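Lists > Picking and Handling > Archive > May

Re: Drunus bin picking kit – anyone running it on long parts?

3 min read

Print this message | E-mail this message

From: Kanchan Kaushik
To: picking list

Panya Chareonsuk wrote:
> We have a quote from Wallholm for the Drunus kit (gripper, wrist
> bracket, software license, two days of remote setup). Our parts are
> bar stock, mixed lengths, dumped in a steel bin. The data sheet only
> shows short castings. Has anyone tried it on anything long and thin?
> I am mostly worried about the last few parts near the walls, and
> about what the software does when two bars cross. Also, is the
> license per robot or per cell? The quote can be read either way.
>
> Panya

Panya,

We have had the kit on evaluation at Skeswood since the start of the month. Bars only, one bin, KUKA arm. I can answer most of this.

License first: ours is per robot controller. Leen Karaki at Wallholm confirmed that in writing when I asked, and I would get the same from her before you sign. Moving it to a second controller means a new key.

Software. Version on test is build 2439. It ranks candidate grasps by clearance at the fingers and then by how much of the part is covered by other parts. Crossed bars are handled correctly if the upper one is clear over at least a third of its length. If neither bar meets that, the planner goes to the next candidate and comes back later. There is a "stir" routine for when it runs out of candidates, but it is off by default and I have left it off.

The default grasp point is the part centroid. For long bars you will want to change this. With end grasps enabled the planner will take a bar close to one end, at the cost of a lot of droop and swing on the way out. Set the retract speed separately for end grasps – the parameter is there but is not in the manual.

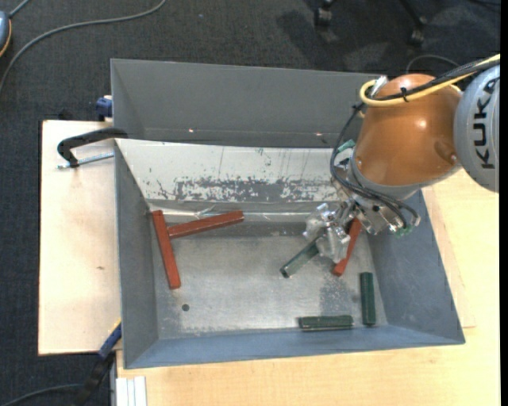
Fig. 1. Gripper at the upper end of a green bar, six bars in the bin.

Walls. The collision model takes the bin as four planes and a floor. Sloping walls are fine if you enter the angles. What it does not model is anything fastened to the rim, so clamps have to be added by hand as boxes. I added ours with a 10 mm margin and the planner then refused every grasp near that side. At 5 mm it works.

Cable dress is the weak point of the hardware. The wrist leads supplied with the kit are long enough for vertical approaches, and tight once the wrist rotates past the halfway mark to reach along a wall. Dalal Obeidat rerouted ours and limited axis 6 in the planner. That costs some reachable grasps. Wallholm offers a longer lead set as an extra, and I think it should be in the base kit for anyone handling bars.

Numbers, for what they are worth. Last full run was 163 pick attempts on mixed bars, end grasps enabled, no stir. Nine failed. Five of those were slips at lift on end grasps, three were planner timeouts, and one was a protective stop that I put down to my own box model. I have not repeated the run with centroid grasps only, so do not read it as a comparison.

Detection was not a problem on either bar color. It did slow down noticeably when I raised the point cloud density above the default, with no gain in picks that I could measure.

Against the Mansour unit we had on loan before: Mansour is quicker to calibrate and has the better manual. It had no end grasp option at all, and for our parts that settled it.

Open items here are finger wear and what happens with oily stock. Úna Mac Suibhne has asked for both before she approves the purchase. If you can send me the length range and diameters of your bars I will check them against the grasp width table, which has a gap in it between the two finger sets.

Kanchan

Previous in thread | Next in thread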